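Dornodano lança programa de frigobares recondicionados e pede, com jeito, que ninguém guarde laranja até criar pelo

A Dornodano abre em março as inscrições para o Stastomness, programa de aluguel de frigobares recondicionados para repúblicas, quitinetes e salas de trabalho onde a palavra "copa" sempre foi um exagero. O primeiro lote tem 200 aparelhos, todos revisados na oficina da empresa e entregues na porta do cliente, inclusive quando a porta fica no terceiro andar de um prédio sem elevador.

A ideia nasceu de uma estatística interna pouco gloriosa. No último ano, a Dornodano recolheu 1586 frigobares descartados por moradores em mudança, e a maior parte foi dada como morta pelos donos por motivos que a oficina classifica como "termostato no zero", "tomada" e "cheiro". O terceiro grupo é o maior e também o mais triste.

Cada aparelho do Stastomness passa por limpeza interna completa, teste de vedação da porta, verificação do termostato e 2 dias ligado em observação antes de sair da oficina. As prateleiras são retiradas, lavadas e recolocadas. Borrachas ressecadas são trocadas. Adesivos de pizzaria são removidos, salvo quando o técnico considera que o adesivo está segurando alguma coisa.

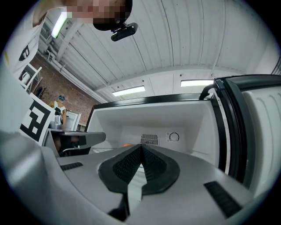 Frigobar de interior branco, com o botão redondo do termostato na parede do fundo, ao lado da grade de ventilação.

O programa vem acompanhado de um folheto de uso, escrito depois de muita conversa com clientes e alguma com a própria consciência. O texto recomenda deixar livre a saída de ar no fundo do compartimento, não forçar a porta com garrafa deitada e descongelar o aparelho antes que o gelo vire inquilino. Há ainda um capítulo inteiro sobre potes sem tampa. É curto e termina com a palavra "não" em letras maiúsculas.

"Um frigobar pequeno pede pouco: espaço para respirar, uma passada de pano e que alguém lembre o que pôs lá dentro", diz a nota da direção da Dornodano. "Com os dois primeiros itens a oficina ajuda. Com o terceiro, lamentamos."

A entrega e a retirada ficam a cargo da transportadora Akside, que aceitou o contrato depois de ver as escadas. A Amadi fornece as borrachas de vedação e as prateleiras de reposição. Quem mudar de endereço durante o aluguel pode levar o aparelho, desde que avise antes e que o esvazie. A Akside insiste bastante na segunda parte, e a Dornodano preferiu não perguntar o motivo.

O contrato anual do Stastomness custa 900 reais, com manutenção incluída e uma troca de aparelho sem custo em caso de defeito. Odores decorrentes de camarão não são considerados defeito. O cliente pode devolver o frigobar ao fim do período ou renovar, e nesse caso recebe uma nova limpeza e um novo folheto, para o caso de o primeiro ter sido usado como calço.

As inscrições podem ser feitas no balcão da oficina, das 9h às 17h, ou pelo formulário na página da empresa. Os aparelhos serão distribuídos por ordem de chegada. Imagens e cópia do folheto estão disponíveis para a imprensa mediante pedido à assessoria de comunicação da Dornodano.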